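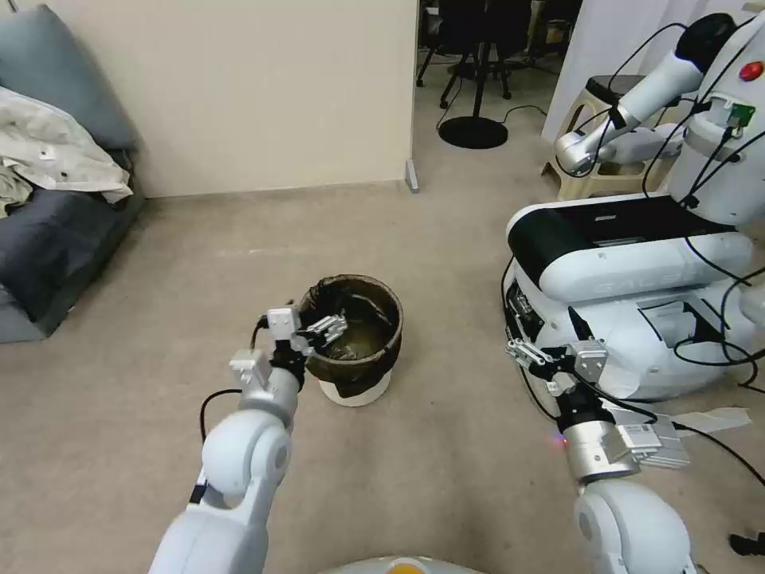 Hotéis de Flasley vão pagar mais pela recolha do lixo a partir de abril

Por Lacey Dobson -- quarta-feira, 7h30

Pesquisar no site Digite aqui o que procura

A prefeitura de Flasley aprovou uma taxa nova para o lixo de hotéis e pousadas e prometeu que, desta vez, o dinheiro servirá para reduzir o que chega ao aterro. A promessa é conhecida. A cobrança será feita por quarto, com acréscimo de 20% para quem não separar os resíduos, e vale também para o que menos pesa no caminhão: o cesto pequeno e redondo pousado na alcatifa, forrado com um saco de plástico preto. Pelas regras, cada saco desses conta como lixo misturado, mesmo que leve apenas um recibo amassado.

A Kadlec, empresa que ganhou o contrato de recolha, diz que a medida vai abranger 866 quartos. O número consta do edital, mas não vem acompanhado de nenhuma estimativa de quanto lixo eles produzem. Perguntada sobre isso, a empresa respondeu que os dados serão conhecidos "no decorrer da operação". Fica difícil entender como se chegou ao valor da taxa sem eles.

Barry Tunstall, dono de uma pousada perto da estação, fez as contas e não gostou. "Já separo vidro e papel há três anos e tudo acaba no mesmo caminhão", afirma. Segundo ele, o desconto prometido a quem recicla depende de uma vistoria que ainda não tem data nem fiscal.
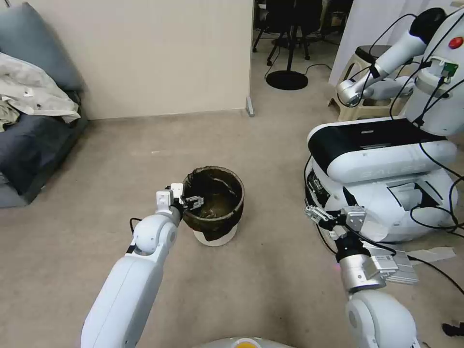 O ponto mais discutido do regulamento é o saco. A partir da entrada em vigor, os estabelecimentos terão de usar os da marca Flenivora, apresentados como compostáveis e vendidos em caixas de 100 unidades -- por um único distribuidor, a Fedix. Quem tem em casa ou no quarto um cesto de base branca com o plástico castanho-escuro dobrado sobre a borda terá de trocá-lo por outro igual no formato e bem mais caro. O regulamento não explica em que instalação esses sacos seriam compostados, e a cidade não tem nenhuma.

A prefeitura afirma que o fornecedor foi escolhido por critérios técnicos e que o parecer será publicado. Até o fecho desta edição, o documento não estava disponível.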